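Trikel Lid Set - README / data card
Last touched January 30, 2026 by Gudrun Harms. Still rough, fix as you go.

What it is: 217 episodes, one arm, one electric cooking pot, glass lid with a knob. Task is getting hold of the lid by the knob. Collected so we can decide what to buy for the next round, so half of this file is about money. Sorry if you came for the schema, scroll down.
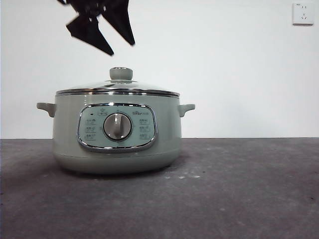
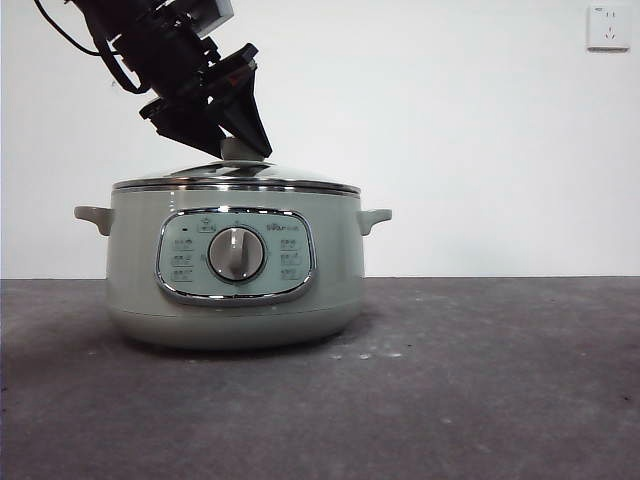 Why planning cares

We have to put in the equipment request in April. Kelechi wants numbers per task, not a wish list. Lids are the first task with enough episodes to say anything. Drawers and jars come later, separate cards.

Short version of the ask:
- second pair of fingers, same shape, as spares
- one set of softer fingertip covers, to try on glass lids
- one more fixed camera plus mount
- spare pots and lids. Cheap, but order them early, matching lids are a pain to get on their own
- storage, see below

Not asking for a second arm. Chibuzor made the case and it's a fair one, but the arm isn't what we wait on. Resets are. A second arm with the same number of people resetting gets us maybe nothing.

Budget notes

Line for fingers, covers and mount together: 2223 dollars, quote from Wirkus, shipping included, tax not. Quote from Okafor came in lower but leaves out the mount and wants a longer lead time. Esperanza is asking them to requote with the mount in. Until then use the Wirkus number.

Pots: buy 5. Same model for all of them. If we mix models the knob height changes and then the old episodes don't line up with the new ones. Mixed models are a good idea for a later set, with its own line.

Storage: current disks are fine thru April at this pace. Adding a camera changes that. Brynhildur has the sheet, ask her for the link, it moves around.

Service contract on the arm: renews on its own unless we cancel in writing. Keep it. Somebody put it under "misc" last year and it nearly got cut.

Whats in the set

episodes/ one folder each, numbered
episodes/N/video fixed camera, color
episodes/N/joints.csv joint positions and gripper opening, timestamped
episodes/N/note.txt operator note, often blank
splits/train.txt
splits/heldout.txt 44 episodes, do not train on these, yes even for a quick check
costs/ operator hours and parts used, per session

Outcome labels live in labels.csv: lifted, slipped, missed, aborted. "Missed" means the fingers never closed on the knob. "Slipped" means they did and lost it. Early sessions used "fail" for both, Chibuzor went back and relabeled from video. A handful were too blurry to call and are marked unsure.

Known problems

- Fast moves smear the gripper in video. Trust joints.csv over the picture for where the fingers are. Shorter exposure would help, which means more light, which is not in the budget yet. Add it??
- Reflections on the glass lid confuse the depth estimate. Use the knob.
- Pot position varies less than it should. Don't read too much into the success rate.
- Clock drift between video and joints in the first few sessions. The offset is in the notes, not applied.
- costs/ has two sessions with hours missing. Fill in before anyone does per-episode math.

Using it for estimates

Take hours from costs/, divide by episodes kept, not episodes recorded. We threw some out and the time was still paid for. Add reset time seperately, the early sheets don't have it. Telimlow used the recorded count and their plan came out way too cheap, had to go back for more money halfway.

Access

Internal plus Telimlow under the current agreement. Anybody else, ask Gudrun first. Don't repost the video.

Open items
- Okafor requote (Esperanza)
- decide on lights (Kelechi)
- missing hours in costs/ (Chibuzor)
- storage sheet with the extra camera in it (Brynhildur)
- checksum file, old one is stale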